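Does Hanging Laundry Indoors Save Money? A Term Project Report

By Cheuk-hei Su and Pao-chu Man
August
5 min read

The claim we set out to test is one everybody in our building repeats: if you hang your wash inside instead of paying for the dryer, you save money and it costs you nothing. The housing office prints it on a poster by the elevators. The poster gives no source, and when we wrote to ask for one we got a link back to the poster.

We kept track of 23 loads in Flekham Hall over one term. For each load we weighed the clothes after the spin cycle, hung them on a rack in a bedroom, and weighed them again morning and night until the weight stopped dropping. We used a luggage scale. It is not a good scale, and two of the early readings were so far off that we threw them out and did those loads over.

The first thing we learned is that "dry" is a slippery word. Cheuk-hei called a load dry when the shirts felt dry. Pao-chu waited for the waistbands of the jeans. The gap between those two opinions was often most of a day, so any study that tells you laundry dries in so many hours without saying which laundry should be read with some care. We went with the scale in the end, mainly to stop arguing.

Thick cotton was the slowest by a wide margin. Bath towels and hooded sweatshirts were still losing weight after the T-shirts had been folded and put away. A rack by an open door beat a rack by a closed window every time we compared them, but we only made that comparison on a few loads and would not bet much on it. 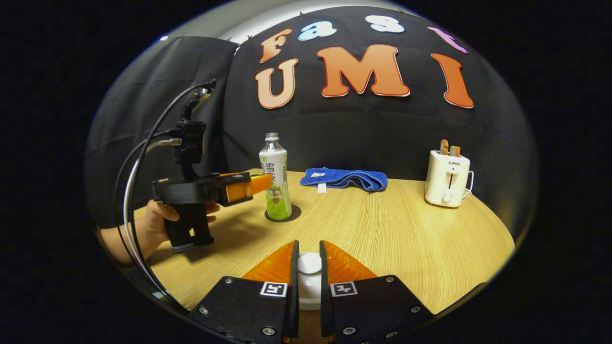 Then there is the question of where the water goes. It goes into the room. We borrowed a humidity meter made by Grostent and left it on a bookshelf, and the reading climbed each time a full rack went up. Whether that matters is harder to say. One room on our floor had mold on the window frame, but it had mold in the fall too, before anyone there owned a rack. We can't blame the laundry for it, and we also can't clear the laundry.

On money, the poster is right in the narrow sense. A dryer cycle in our basement costs $2, and a rack costs nothing to run. But students who hang wash in a cold room tend to turn up the heat, and the heat is in the rent, so the saving may just be moved to a bill they never see. We asked the housing office for heating figures by floor. They don't keep them.

We also read a handout from Bandance, a company that sells racks, which says its customers save $259 a year. At $2 a cycle that works out to more than two dryer loads a week, every week, with summers included. Neither of us has ever done that much laundry.

Limits of this project: one building, one term, one bad scale, and two people who knew what answer they were hoping for. Pao-chu wanted the poster to be wrong – this should be said openly. If another group picks this up, we suggest they get real heating numbers first and weigh socks second.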